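July 27, 2026
Ifigeneia Vrettos

3. Pacing and Stops on the Dravden Loop

3.1 Route and riders

The Dravden loop is a 400 km brevet that starts and ends in the same market square. Riders leave in one group before dawn and spread out on the first long climb, which begins just past the Jondosska bridge. We recorded time at each control and time spent off the bike between controls. Riders carried their own trackers and sent us the files after the event. Files with gaps longer than 12 minutes were dropped unless the rider could match the gap to a stamped brevet card.

Riders were free to choose their own bikes, lights and bags. Most rode steel or titanium frames with a front bag. A smaller group used a seat pack and nothing in front. We did not ask anyone to change their setup, and the comparison below is only as good as that allows.

3.2 Time off the bike

Stopped time varied far more than moving speed. Two riders who climbed at almost the same pace could finish hours apart, and the gap came mostly from the controls. The longest stops were at the Bidov control, where hot food was served and there was room to lie down. Riders who reached Bidov after dark stayed longer than those who came through in daylight, even when they reported feeling well.

Petridis looked at the same question on a 1000 km course and found that short stops added up faster than riders expected. Our files agree with this. Stops of 2 minutes or less were rarely remembered in the follow-up form, but they appear again and again in the tracks - at junctions, at taps, at the top of climbs where a jacket went on. Several riders wrote that they had not stopped at all between Jondosska and Bidov. Their files show otherwise.

3.3 Bag position

Riders with a front bag ate on the move more often, by their own report. They also made fewer stops between controls. It would be easy to credit the bag for this, but front bags were more common among riders who had finished a long brevet before, and those riders stopped less whatever they carried. When we compared experienced riders only, the difference was small and went the other way on the last stage.

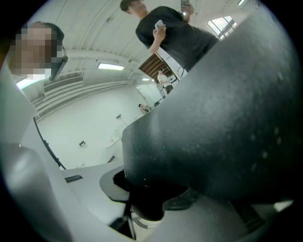

Figure 3.

The last stage also had a headwind, and we can't separate its effect from that of tiredness. Riders in small groups held their speed better than those alone, but groups formed and broke up too often to be treated as fixed. We plan to repeat the loop in August with the direction reversed, which puts the long climb near the end and moves Bidov to the first third of the ride. The follow-up form will be handed out at the finish instead of mailed - too many answers came back after riders had compared notes.

3.4 Missing files

Riders who quit were less likely to send a file. Stopped time for the slowest part of the field is therefore probably too low.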